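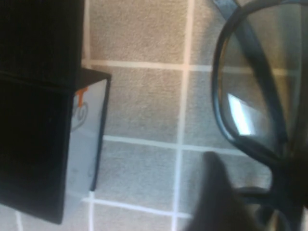 To: members list
Subject: Re: Measurements on comp cards for the spring casting

Dear members,

The agency relations desk has received several replies to last month's notice on comp cards, and the message quoted below raises the points most of them share. We are answering it on the list so that all represented and freelance models receive the same information.

> I am signed with Prikby and also accept direct bookings. My agency card
> lists bust, waist, hip, height and shoe. The notice from the list says
> that Ballska wants a card with height, dress size and shoe only. Am I
> expected to print a second set at my own expense? I had 1,000 cards made
> in January and have used very few of them. I would also like to know
> whether digitals taken at home are still accepted, and who holds them
> after the casting is over.

The change applies to the Ballska spring casting and to the two fittings that follow it. It does not apply to Nuchit, which will continue to accept the standard agency card in either format. Members attending both castings may bring the same book to each.

No member is required to reprint. Ballska has confirmed to this desk that existing cards will be accepted at the door through the end of April, and that the client's staff will record the dress size by hand on the reverse. Members who prefer to supply a new card may use the plain template in the members' area, which prints two to a sheet. Cards with a printed agency logo should be cleared with the agency before any change is made to the layout – Prikby in particular asks to see a proof.
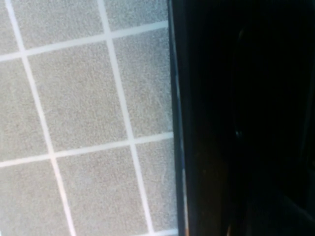

Digitals taken at home remain acceptable. They should show the member without makeup, with hair pulled back from the face, in fitted clothing of a single color. Front, profile, three-quarter and full-length views are needed. Retouched files will be returned. Please send no more than 13 files per member, as the booking system rejects larger submissions without notice and the member may not learn of it until the call list is closed.

On the question of who holds the files, the casting agreement allows the client to keep digitals for 28 days after the final fitting. They must then be deleted unless the member has been booked. Drukley, which manages the submissions for Ballska, has agreed to the same term in writing. A member who wishes to have files removed earlier may write to this desk, quoting the casting reference, and the request will be passed on.

Members under 18 should not submit digitals directly. Their files are to come from the agency or from a parent or guardian, together with the signed consent form.

Call times will be sent individually. The first group is expected at 9:30 a.m. and the second at 2 p.m. Please do not write to Ballska or Drukley to request a different group; exchanges are handled by this desk only.

Regards,
Agency Relations Desk

> Reply to list | Reply to sender
0 shares | 4 comments

This site uses cookies to remember your archive settings. Accept | Manage preferences

Contact the list owner | Back to top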